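# Grau, mit Adern
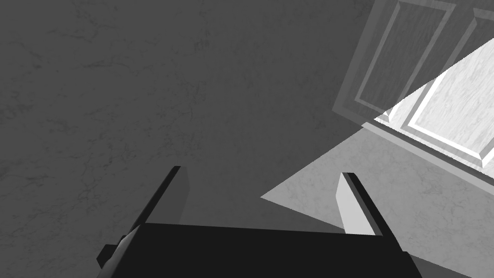
Marmor war einmal ein Problem der Reichen. Er musste aus dem Berg gesägt, ins Tal geschleift und von Leuten poliert werden, die selbst auf gestampftem Lehm schliefen. Heute klebt er auf Fensterbänken, Frühstücksbrettern und Handyhüllen, und in den wenigsten Fällen hat ein Berg davon erfahren. Man rechnet ihn einfach aus: eine breite Fläche, grau marmoriert, rechts so beleuchtet, dass ein hellerer, etwa dreieckiger Fleck darauf steht, und schon denkt der Betrachter an Carrara oder wenigstens an das Bad im Hotel. Mehr braucht die Würde offenbar nicht.

Zdzisław Czarnecka entwirft seit vielen Jahren Dekore für den Plattenhersteller Clestia. 59 Marmore stehen im aktuellen Katalog, und er kennt sie alle beim Vornamen. »Nirelska« ist kühl und wird gern von Zahnärzten genommen. »Pawłowska« hat eine rosa Ader, über die es im Haus Streit gab. Der Verkaufsschlager aber heißt »Dullmont«, ein mittleres Grau ohne besondere Vorkommnisse, das aussieht wie ein Novembernachmittag, an dem man noch zum Baumarkt muss. »Die Leute wollen Stein«, sagt Czarnecka, »aber er soll sich benehmen.«

Echter Marmor benimmt sich nämlich schlecht. Er ist Kalk, und Kalk verträgt keine Zitrone. Er verträgt auch keinen Rotwein, keinen Essigreiniger und keinen Schwager, der beim Raclette hilft. Kevin Hegarty hat sich trotzdem eine Kücheninsel daraus bauen lassen, 260 Kilo, die Statik musste vorher bestätigt werden. Seither wird bei ihm auf einem Holzbrett gekocht, das auf einem Handtuch liegt, das auf dem Marmor liegt. Zu sehen ist der Stein vor allem nach dem Urlaub — bis die Zitronen wieder da sind.

In der Werkstatt von Szymon Jakubowski kann man die ältere Schule des Betrugs besichtigen. Er malt Marmor auf Holz, mit Lasur, Schwamm und einer Feder, die er beim Ziehen der Adern zwischen den Fingern dreht. Barockkirchen sind voll davon: Säulen, die nach Ewigkeit aussehen und beim Klopfen klingen wie ein Kleiderschrank. Gespart hat man damit nicht immer. Gemalter Marmor ließ sich in Farben bestellen, die kein Steinbruch liefern konnte, und mancher Bauherr fand die Geologie schlicht einfallslos. Jakubowski verlangt für ein Säulenpaar 3.000 Euro und findet, die Industrie habe ihm das Handwerk verdorben, denn ihre Adern wiederholten sich.

Damit hat er recht. Wer einmal damit angefangen hat, auf Wiederholungen zu achten, ist für Wartezimmer verloren. Bit-na Cho, Innenarchitektin, erkennt im Boden eines Einkaufszentrums nach ein paar Schritten denselben Riss wieder, denselben kleinen Haken am Ende, diesmal um 180 Grad gedreht. Ihren Auftraggebern rät sie zu Linoleum. Die meisten nicken, loben die Ehrlichkeit des Materials und bestellen dann »Dullmont«.

Czarnecka hat zu Hause übrigens auch Marmor, eine echte Platte, geerbt von einer Tante. Sie steht hochkant im Keller hinter den Winterreifen. Für die Küche war sie ihm zu unruhig.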